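Re: [flatpack-and-finish] Blonde tops, glare and grain – what are people using?

Quick one before I go out, sorry for top and bottom posting in the same mail, on the wrong machine for it.

On 26 May, Gemma wrote:
> We've got the two long tables back in the reading room and the
> varnish has gone orange in patches. I want to strip them and go pale,
> like the one in Thibault's workroom. Questions –
> what's on it, does it mark, and is it horrible to work at under
> strip lights? We have readers in there all day and one of them
> has already complained about shine off the old finish.
> Also is it true you can't put a hot mug on oil?
>
> G.

Right. In order, more or less.

Finish on mine is the Daltov hard oil, the satin one. Two coats, thin. The tin says three but the third just sat on top and went tacky in the corners when I tried it on the shelf, so I stopped at two on the table. 203 grit before the first coat, or whatever the Coutinho discs call themselves, they have their own odd numbering, then a grey pad between. Wipe off MORE than you think. Then go round and wipe again after twenty mins.

Colour stayed pale, which was the whole point. I did a test board with the Vikance water-based as well and it was fine, bit cold looking, raised the grain something awful. Would use it on a shelf. Wouldn't on a table people lean on.

Shine. You do get some. Satin is not matt whatever the man in the shop tells you. From most seats you just see the grain, then you move your head and there's a patch near the front gone nearly white.
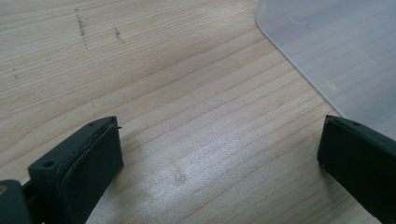

Posted by Thibault Marty, May 27, 2022

Grain still shows well enough away from the bright bit, beige and tan bands running on the diagonal, and I like that more than I thought I would. With the old varnish you lost it completely. If your readers are already grumbling I'd go for the matt version of the same oil and do one end as a trial. Leave it a week with people using it. Sit in every chair at about four in the afternoon, that's when ours is worst.

Strip lights – can't really help, mine is window light plus a lamp. Diffusers over the tubes would do more than any finish, I'd have thought. Ask whoever did your ceiling.

Marks. Yes it marks. Mug rings mostly come out with the grey pad and a dab of oil on a rag, rub along the grain and don't press. Hot mug on fresh oil, no, don't, give it 23 days if you can stand to wait (that's off the leaflet, no idea who came up with 23). After that I stopped worrying. Ink is worse. I had a biro leak in February and there's still a blue ghost of it if you know where to look.

Cost – I paid 97 for the big Daltov tin from Gedent and there's roughly half left. You can have it for the trial end if you colect it, I'm not posting it. Don't buy their own brand wax to go over the top, it smears and you'll be stripping again by Christmas.

One more thing, lay your rags out flat outside to dry, don't leave them balled up in the bin. Oily rags can go up on their own. I know you know but there are new people on the list.

Have you still got the belt sander? If it's free the week after next I'd like to borow it for the door.

Got to run, bus.

T.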